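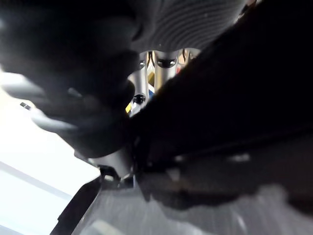 Plevico Grasp Planner

I wrote the first version of Plevico because I was tired of my arm closing its fingers on thin air. It's a grasp planner for wrist-camera setups, and it's happiest in tight spots, where the fingers fill most of the view and all you get is a little gap with a couple of metal posts and some wires in it. It masks out the fingers, works with whatever is left and sends a new target 12 times a second (my old laptop keeps up fine!).

Version 4 is out now. The big change is the Halonen plug-in, so you can replay a logged run and scrub through every decision the planner made. I tuned the defaults on 3,353 logged grasps, mostly on shiny parts, which used to drive me nuts.

You'll need 8 GB of memory and a calibrated camera. Clear plastic still trips it up sometimes, and I'm working on that.

License covers one arm. Vuneteo and Ginier controllers both supported.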